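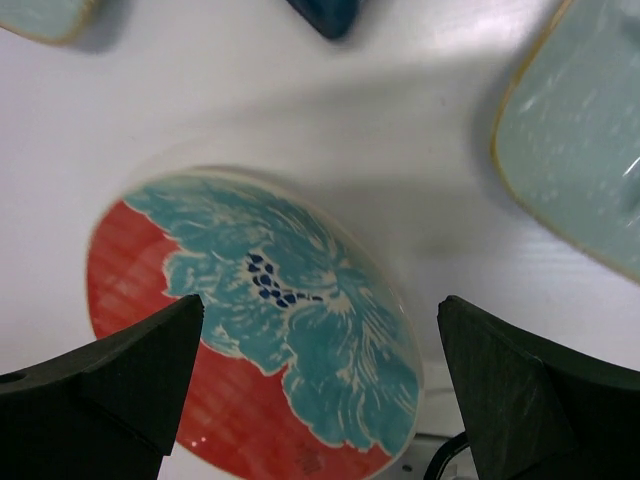
Setting up a robot arm at a dish sorting table, and what to sort out with your staff first

This page is for anyone running a small tableware business who is about to put an arm on a table where people now work by hand. It covers our setup at Eswood, where we rent plates and serving dishes for parties and events. The arm takes returned, washed pieces off the sorting table and puts them in the right rack. Most of what took us time had little to do with the arm, so about half of this page is on the job itself.

Before you start

You need a table with access from two sides, a stop button that both sides can reach, a list of every pattern you own, and one person who has done the sorting for at least a season. Ours was Adjoa Amegashie. If that person can't be freed up for the first two weeks, wait until they can.

You also need to have told everyone what the arm is for and whose hours it affects. We did this late, and it cost us. More on that in step 6.

Step 1. Write down how the work is done now

Stand at the table for a full shift and take notes. Don't rely on the written procedure. Ours said "sort by pattern, then size." What Adjoa did was pull all the painted plates first, check their rims with a thumb, set aside anything that felt rough, and only then start on the plain stock. The thumb check was in no document, and it is the step that keeps chipped plates off customers' tables.

Write each step on its own line and mark it as one of these: moving, looking, feeling, deciding. An arm with a two-finger gripper can take on most of the moving. It can take on some of the looking. Leave the feeling and the deciding with people for now.

Step 2. Choose what the arm will handle

Start with one shape. We started with round plates, including the big-flower pattern in coral and teal, and left the square aqua dishes with the gold-brown rim for later. Square pieces need the fingers lined up with a side, and round ones don't care which way they are turned.

Do not pick the pattern you rent out most. You will have slow days while you tune things, and you don't want them to land on the stock you need by four o'clock.

Step 3. Lay out the table

Keep an open space between the piece being picked and the pieces waiting. The fingers have to open wider than the grip they end up taking, and whatever sits in that extra width gets knocked.

A glossy white top is easy to wipe down and hard on a camera. Glazed plates have the same problem. A light directly overhead puts a bright spot on the glaze, and the software may read that spot as an edge. We moved our lamp off to one side and hung a sheet of white fabric in front of it. The matte gray mat we tried was better for the camera, but it held grit, and grit scratches foot rings. We went back to the white top.

Route any loose cable along the arm and check it at the start of each shift. Move the wrist through its full range by hand and watch the cable while you do it. If it hangs low enough to touch a plate, tie it up again.

Step 4. Set the grip

Begin with the lowest force the controller allows and raise it one notch at a time until the plate lifts without slipping. Use seconds for this. We had a crate of Flanetti plates with flaws in the glaze and used those.

Test the grip at three heights: flat on the table, resting on another plate, and tilted. Tilted pieces are the ones that slip. Ours come out of the wash trays at all angles, and for the first few days Ruairi Pringle was straightening every plate before the arm reached for it. That is not a saving. If you see a person doing this, stop and fix the approach angle.

Step 5. Teach the patterns

Take pictures of each pattern under the lighting you will really use. We took 128 of each, with the plates turned different ways. Painted plates vary from one to the next: brush streaks are heavier on some, petals come closer to the rim on others. Include the odd ones. If you train only on your best-looking plates, the arm will send the rest to the "unknown" rack, and somebody has to empty that rack.

Set a time for emptying it, too. We do it at 9 and again after lunch.

Step 6. Settle the job changes

Do this before the arm runs a live shift. In October we had the arm working and no answer to the question of what the sorters would do with the rest of their day. People assumed the worst, which was reasonable, as we had told them nothing.

What we agreed in the end:

Nobody's hours were cut during the first season.
The rim check became its own job, done seated, at a bench with a good light.
Whoever looks after the arm on a shift gets the higher pay rate for that shift.
Any sorter can stop the arm for any reason and doesn't have to write it up.

Ailsa Dalgleish, who works evenings, asked for one more. She wanted the arm's pick count kept off the wall screen. With the number up there, people had started trying to keep pace with it. We took it down.

Some things got worse. The table used to be where people talked, and with one person at the bench and one at the racks there is less of that. Zuzana Kratochvíl has said the bench work is duller than sorting was. We now swap places halfway through the shift, and it helps a little.

Step 7. Run it alongside people

For the first weeks, run the arm on part of the returns and sort the rest by hand. On a normal day we get more than 600 pieces back, and we gave the arm 70 of them to begin with. Raise the share when the person minding it says it is ready. Our sorters were right about this more often than the error log was.

Keep a notebook next to the stop button. Write down the pattern, what went wrong, and what you changed. Ours is mostly about stacked plates sticking together -- we still separate those by hand before they reach the table.

Square dishes are next for us. The rim sits higher on those, so the grip has to be set again from the beginning of step 4.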